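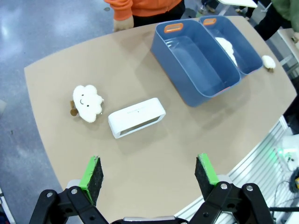 Sorting bench at the Cundasham open day: bins, cloud toys, green-padded gripper.

Visits > Robotics > Cundasham open day

The handout ran to nine pages, four of them on keeping clear of a moving arm. Fine rules – but who stops the thing when a visitor leans in? Our guide from Felten said staff are trained. I asked how, and got page six again.
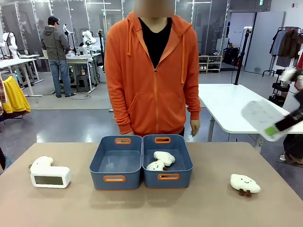
Lorna Baird thought I was being unfair, and said a written rule at least gives you something to complain about when it's broken. Perhaps. I'd still like to see the incident log.

4 comments | 888 shares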